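Hello, and welcome to the Kilbridge suturing set! We're the student robotics club at Kilbridge, and this folder holds the wrist-camera recordings for our stitching project, which we've been chipping away at since October (with rather more tea than planned).

## What's in here

There are 1848 stills, sorted into 8 folders by session, and 706 of them have labels so far. Each label gives the jaw state (`open`, `closed` or `unsure`) and whether thread can be seen. Valquíria Sampaio wrote the labelling guide, so do read `GUIDE.md` before you add any of your own, even if you think you know the rules by heart.

The close-up views are the ones we argue over most, lovely as they are. With the jaws spread and nothing between them, the jaw label is `open`, however near the tip is to the cut, and both strands of thread count as one `thread: yes`.
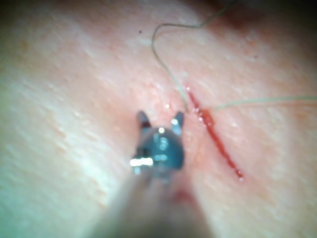
## Using the files

1. Copy `leite.cfg` into your own folder and change the path at the top.
2. Run `check_labels.py` before you send anything back, please!
3. Keep soft-focus stills in. We want the model to cope with them.

## Still to do

- Finish the last 2 folders
- Tidy the Cinunix export script, which still trips over accents in names
- Ask Beditz about more thread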